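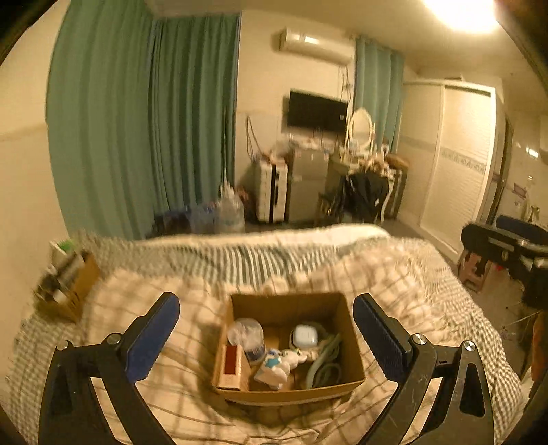 Bedroom, first box. The cream blanket with the brown plaid stays on the bed until the last day.

Packing the Flat, Room by Room
Posted October 28, 2023

Welcome to my small gallery about our move. My name is Feven Belay and I have lived for 12 years in the same flat in Clutville. Next month we go to Prunberg, and many friends asked me to show how the packing is going. I am not a professional packer, so please take my notes as the notes of a person who is learning.

We decided to begin with the bedroom. In my first plan the kitchen came first, but my cousin Tatu Mbwambo told me that this is a mistake, because you still must cook every evening. In the bedroom there are many small things which you do not need for some weeks. I put them on the bed, I look at each of them, and I decide. The bed has a good height for this work and my back does not hurt afterwards.

More about the first box

The clear plastic cylinder is leaning in a corner of the box. A container like this I prefer to pack upright, and I will correct it before closing.

In front of it is the small tan carton with the dark red panel. I like small cartons very much. They keep their shape and you can push other things against them.

The white soft thing with the turquoise star goes in the middle. Soft things are useful in every box, and I try to keep one for each — a scarf, a pillow cover, anything that can be pressed a little.

The glossy white case is beside the pale green coil. Long things of this kind I always put in last, along the side, where they can follow the wall of the box.

You can still see the brown cardboard bottom between the things. For me a box is ready only when the bottom has disappeared and nothing moves when I push it gently with my hand.

The second box, by the wall

It stands at the left side of the bed, and the white packet with the green patch is looking out from the top. I filled this one too quickly. Before the moving day I will take everything out and begin again, with the heavy things down.

About the bedding

The plaid blanket, the green and white striped fabric and the checked one will travel together in one large bag. Felista Kimaro, our neighbor from the second floor, gave me the bag, and it is big enough for a winter blanket also.

Some practical notes

The boxes are from Pakier. I ordered 40 pieces and I believe this will be enough for the whole flat, with a few left for the cellar.

I write the name of the room on two sides of every box, never on the top. When the boxes stand one on another, the top cannot be read.

The moving company is Athumani. They asked for a list of the furniture one week before, and they do not take open boxes, so everything must be taped.

Hamisi Mutiso will come with his car for the plants and the two mirrors.

The next gallery will be the kitchen. If you have advice about packing glasses, please write it in the comments — I have a lot of glasses and not so much newspaper.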